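검색어를 입력하세요 검색

수저통 하나로 저녁 설거지가 달라졌다는 집에 다녀왔어요

글 트레카드 살림노트 | 2026년 5월 21일

지난번에 젓가락 짝 맞추는 이야기를 썼더니 댓글이 평소보다 훨씬 많이 달렸어요. 그중에 "우리 집은 아예 상 위에 다 꺼내 놓고 고른다"는 분이 계셔서 제가 냉큼 연락을 드렸지요. 이름은 빼 달라고 하셔서 이 글에서는 그냥 '주인장'이라고 부를게요. 네 식구 살림을 하면서 낮에는 발라(Vala)라는 작은 반찬 가게 일을 거드는 분이에요.

현관에 들어서자마자 차부터 주시더라고요. 저는 메모장을 꺼내기도 전에 벌써 떡을 두 개나 먹었고요(죄송합니다, 맛있었어요). 주방이 ㄱ자로 꺾여 있고 그 가운데에 식탁이 있는 집이에요. 조리대에서 돌아서면 바로 식탁이니까 일이 다 거기서 벌어진대요. 나물도 다듬고, 가계부도 쓰고, 수저도 고르고.

"처음부터 정리를 잘하는 사람이 아니었어요. 서랍에 다 쓸어 넣고 닫는 사람이었죠. 손님이 오시면 젓가락을 꺼내는데 하나는 길고 하나는 짧은 거예요. 그걸 또 모르고 드려요, 제가."

듣는데 어찌나 찔리던지! 저희 집 서랍도 딱 그렇거든요. 어느 날 주인장이 마음먹고 서랍을 통째로 쏟아 세어 봤더니 수저며 젓가락이며 다 합쳐서 100개가 나왔대요. 네 식구가 사는 집에서요. 분식집 나무젓가락, 돌잔치 답례품, 도시락에 딸려 온 포크까지 전부 한 서랍에 살고 있었던 거죠.

"80개를 뺐어요. 버린 것도 있고 동생네 준 것도 있고. 남편이 그걸 보더니 우리 이제 손으로 먹냐고 하대요."

그래서 지금은 남은 것만 씁니다. 고르는 기준이 궁금해서 여쭤 봤더니 의외로 간단했어요. 손이 먼저 가는 것. 예쁜데 손이 안 가는 젓가락은 결국 일 년에 한 번도 안 쓰게 되더래요. 저는 세트로 맞춰 놓은 집이 부러웠던 사람이라 슬쩍 물어봤죠. 색이 제각각이어도 괜찮으시냐고요.

"색이 달라야 짝을 찾죠. 다 똑같은 걸로 열 벌 사 보세요, 하나만 휘어도 어느 놈하고 짝이었는지 몰라요. 밝은 나무 하나, 어두운 나무 하나, 이러면 눈 감고도 맞춰요."

눈을 감으면 색이 안 보일 텐데 싶었지만 가만히 있었어요. 그런데 밝은 쪽 젓가락은 끝에 무늬가 새겨져 있어서 정말로 만져 보면 알겠더라고요. 제가 졌습니다.

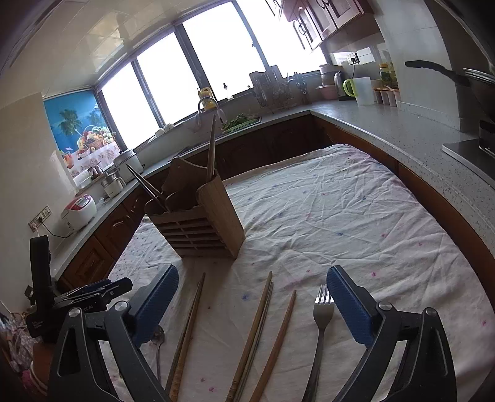 외짝이 나오면 어떻게 하는지도 여쭤 봤어요. 이게 지난번 댓글에서 제일 많이 나온 질문이었거든요. 주인장은 바로 버리지 않고 6월까지만 두고 본대요. 철 바뀔 때 한 번씩 날을 정해 놓고, 그때까지 짝이 안 나오면 그 젓가락은 화분 지지대가 되거나 계란물 젓는 젓가락이 됩니다.

"긴 거는 튀김할 때 좋아요. 짝이 없어도 반죽 젓는 데는 하나면 되잖아요. 근데 그것도 너무 모으면 또 100개 돼요."

수저통 이야기도 빼놓을 수 없죠. 나무로 된 살이 있는 상자 모양인데 위쪽이 칸칸이 나뉘어 있어요. 트리드우드(Tridwood)라는 동네 목공방에서 사셨다고 해요. 저는 통은 무조건 스테인리스라고 생각해 왔거든요, 물때 때문에. 그 얘기를 꺼냈더니 손사래를 치시더라고요.

"통이 문제가 아니고 젖은 걸 꽂는 게 문제예요. 건조대에서 다 마른 다음에 꽂으면 나무도 멀쩡해요. 급하면 행주로 한 번 닦고요. 그리고 꽉 채우지 마세요. 꽉 차면 바람이 안 통해요."

주걱이나 뒤집개처럼 키가 큰 건 한 칸에 몰아서 세우고, 젓가락은 옆 칸에 넣는대요. 숟가락은요? 하고 물었더니 숟가락은 자꾸 옮겨 다녀서 본인도 포기했다고 웃으셨어요. 아이들이 요구르트 먹고 아무 데나 꽂는다나요. 포크도 비슷한 신세고요.

식탁보도 제 눈에 들어왔어요. 흰 바탕에 분홍색, 파란색 잔꽃이 흩어져 있는 건데, 저도 어릴 때 할머니 댁에서 비슷한 걸 보고 자라서 괜히 반갑더라고요. 다림질하시냐고 물었다가 한참 웃음을 샀습니다.

"다림질할 시간에 한숨 자야죠. 꽃무늬는 좀 구겨져도 티가 덜 나요. 김칫국물은 티가 나고요."

조리대에는 전기밥솥이며 주전자며 매일 쓰는 것들이 그대로 나와 있어요. 이것도 서랍이나 장에 넣어 보려고 해 봤는데 사흘을 못 갔대요. 무거운 걸 매번 꺼내는 게 일이라서요. 요즘 아무것도 안 나와 있는 주방 사진이 많잖아요. 주인장 말로는 그런 집은 밥을 언제 하는지가 제일 궁금하다고 해요. 저도요!

칼 이야기도 잠깐 나왔어요. 슈타인바흐(Steinbach) 식칼을 하나 오래 쓰셨는데 이 나가고 나서도 정이 들어 못 버리고 있답니다. 80개를 덜어 낸 분도 못 버리는 게 있구나 싶어 좀 마음이 놓였어요. 저는 그날 집에 와서 서랍을 열었다가 그대로 닫았습니다. 이번 주말에는 쏟아 볼 거예요. 정말로요.

다음 글은 행주 삶기예요. 삶는 냄비를 따로 두시는 분들은 어떤 걸 쓰시는지 댓글로 알려 주세요.

조회 2073 공유 4

문의는 트레카드 살림노트 방명록으로 | ⓒ 트레카드 살림노트 무단 전재 금지 | 맨 위로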